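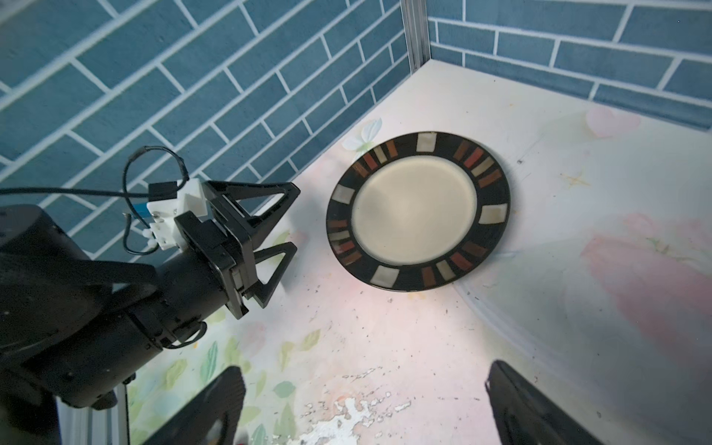
3.2 Sample and Procedure

The study compares two forms of food gift sold by restaurants to private buyers: the dated booking, where the giver fixes the day and time of the meal, and the open voucher, where the recipient does so later. Earlier work treats the two as one product and measures only whether the gift was used. That measure is too coarse for the present purpose. A voucher redeemed in its last week and one redeemed the day after it was received count the same, although the recipients may have thought about them in very different ways.

Buyers were approached through the booking pages of Stelleck and Moncrieff, both of which sell lunches and afternoon teas as gifts in the weeks before Mother's Day. A total of 200 buyers agreed to take part. Each was asked to name the recipient's relation to them (partner, parent, friend or other), the occasion, and the reason for choosing one form over the other. Buyers who had bought for themselves were excluded at this stage and do not appear in the total.

Recipients were contacted only after the giver confirmed that the gift had been handed over. Around 80 recipients completed the first questionnaire. The shortfall is large but expected, as many givers did not wish a third party to write to a parent or a new partner. Recipients who declined were not asked for a reason. Buyer records without a matching recipient were kept for the analysis of choice and dropped from the analysis of enjoyment.

The questionnaire was given in two parts. Part one was sent on receipt of the gift and asked how pleased the recipient was, how well the gift suited them, and how much effort they believed the giver had made. Part two was sent after the meal and repeated the first two items. It also asked who came along, who chose the dishes, and whether anything was paid for beyond the value of the gift. The last item was added after pilot interviews run by Skye Jardine, in which several recipients said that paying for drinks had changed how they felt about the gift. All answers on pleasure and fit were given on a five-point scale.

3.3 Presentation of the Gift

Presentation was recorded as a separate variable. Both restaurants offered a printed card, an email, or a small box holding the card and a baked item. Boxes could carry a short message from the giver. Coders marked each message as personal if it contained a name, a shared memory or a nickname, and as general if it did not. Coding was done independently by Lewis Rutherford and Marion Jardine, who settled differences by discussion. Messages left blank were placed in a third group and were not merged with the general ones.

The menu pages seen by buyers also varied. Some showed the food alone, some showed tableware, and some had no pictures. The layout of these pages was outside our control, so it enters the models as a fixed effect for each page version and is not interpreted further. 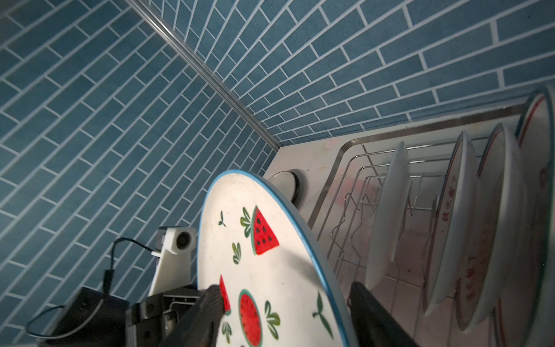 Figure 3. Plate printed with watermelon slices and green leaf sprigs.

3.4 Analysis

Pleasure on receipt and pleasure after the meal were modeled separately. A difference score was considered and rejected, since ratings on receipt were close to the top of the scale and left little room for a rise. Form of gift, relation and presentation were entered as main effects, followed by the interaction of form with relation. Price was entered last. Delay between receipt and meal was available for open vouchers only and was tested within that group.

Open-text answers were sorted by theme using the procedure described in Section 3.1. Answers that named a member of staff were edited before coding.

Two limits should be noted. Recipients who had not used an open voucher by November have no second rating, and their absence may flatter the voucher group. In addition, dated bookings were mostly for Sunday, when both kitchens serve a shorter menu. Any effect of the dated form may therefore include an effect of the menu. Section 4.2 reports the models with and without Sunday meals.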